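Pink Towel Outlasts Third Round of Shemweta Refit

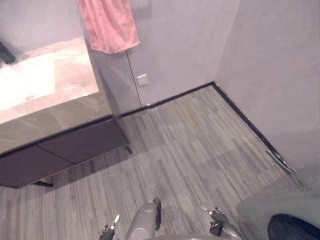
Photo: Sharon Mwaipopo

The long, low cabinets are staying. So is the carpet. The pink towels, which two rounds of cost-cutting have failed to dislodge, are staying as well, at least until August.

Shemweta, the guest lodge that has been refitting its rooms since the spring, told regulars this month that 61 rooms are now finished and 5 are still waiting on parts. The parts are legs. The dark-brown cabinet that now runs along one side of every finished room stands on short, thin ones, leaving a strip of carpet underneath that a vacuum head can reach and a dropped earring can reach faster.

The cabinets came from Skandance, which lists them at $349 apiece and delivers them flat. Shemweta's staff put most of them together over the winter, an experience the lodge newsletter summed up as "educational." The old dressers stood flush to the floor, and moving them brought to light 60 pens, most of them from other hotels.

Guests have taken to the new furniture in their own way. The broad grey top was meant for luggage. According to the comment cards, it is used for takeout, wet swimsuits and, in one case, a nap.

The towels are a longer story. Grestetier, the linen supplier, offered last year to replace the pink with a shade it calls Oat. A trial batch went into a handful of rooms, and the front desk spent the next two weeks fielding calls from people who wanted to know where the pink ones had gone. Oat has since been reassigned to the pool.

"I've stayed here every summer and I could not tell you what color the walls are," said Sharon Mwaipopo, a regular. "I could pick that towel out of a lineup."

The walls, for the record, are pale, with a dark baseboard. Taltix, the contractor, expects to finish the remaining rooms once the legs arrive. Rates are unchanged, and checkout is still at 11 a.m., a rule the lodge describes as firm and its guests describe as a suggestion.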